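Review: the Umier desk mat, large size, after a month of daily use

I translate manuals and contracts at home, so I sit at my desk up to 30 hours in a week when there is much work. In spring the edge of my old table started to hurt my wrists and I decided to buy a proper mat. I read many opinions before, maybe too many, and most of them were written on the day the parcel came. For this reason I waited one month with mine.

The mat I chose is the Umier, in the 75 cm width. There is also a wider one, but with my lamp and the printer it would not fit. I paid the normal price, in the Adomaitis stationery shop near the tram stop. They had it also in green, which I liked, but the green one had a scratch and the shop had no other.

First, the smell. When I unrolled it there was a strong smell, like the inside of a new shoe. I hung it on the balcony over one night and in the morning it was much weaker. After 4 days I could not notice it any more. My sister, who has a better nose than me, still complained on Monday when she visited.

Second, it did not want to lie flat. The mat comes rolled in a tube and the two short sides stood up like a slice of dry cheese. The paper in the box says to leave it on the desk and wait. I put dictionaries on the corners and this helped. One corner, the left one near the window, still rises a little when the heating is on. I have learned to put my calendar there.

For writing by hand it is very good. The pen does not go through the paper, as it did on my previous mat, which was made of felt and too soft. Also the mouse moves well on it. I use a simple mouse from Bundow and I had no problems with the pointer jumping. My old optical mouse was a little nervous on it, so perhaps it depends on the model.
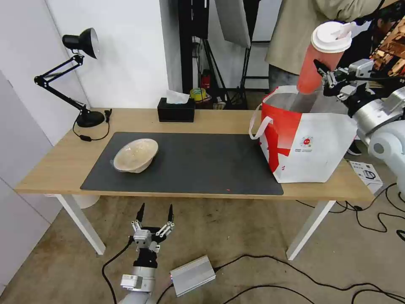 Lumulley, November

I continue here what I wrote above, as now I have also some experience with cleaning, and I moved house in the meantime. The mat travelled rolled in its tube again. I was afraid of the same story with the corners, but the second time it was flat after one evening. Perhaps the material becomes softer with use.

Coffee is the first thing everybody asks me. I spilled half a cup and went to look for a cloth, and when I came back the coffee was still standing on top in a small lake. I wiped it and nothing stayed. Black tea the same. Ink is another matter. A line from my blue fountain pen went away only partly with warm water and a drop of washing-up liquid, and if the light is low you can still find it. The paper in the box warns against alcohol, so I have not tried it.

Crumbs are a small annoyance. I eat lunch at the desk more often than I should, and on a dark mat each bread crumb shines like a star. With a light colour I would see them less, but then I would see the ink more.

The underside has a thin layer against slipping. On my old varnished table it held well. On the desk I have now it moves a few millimetres toward me during the day - this is not a big problem, but I push it back every morning, and for a product of this price I expected better.

I wrote to the company about the rising corner. Rūta Lepik from their customer service answered me the next day, very politely, and offered to exchange the mat. I did not accept, as I was already used to it, but I was glad about the answer. She also told me that it is possible to iron the back side through a towel, on the lowest heat. I have not been brave enough.

Would I buy it again? Yes, but I would open it in the shop and look at both sides first, and I would wait for the green. If you write mostly with a fountain pen, take a cheaper one and change it more often. For people who type, read and drink coffee, the Umier is a good mat. I give it four stars from five, and the missing star is for the slipping.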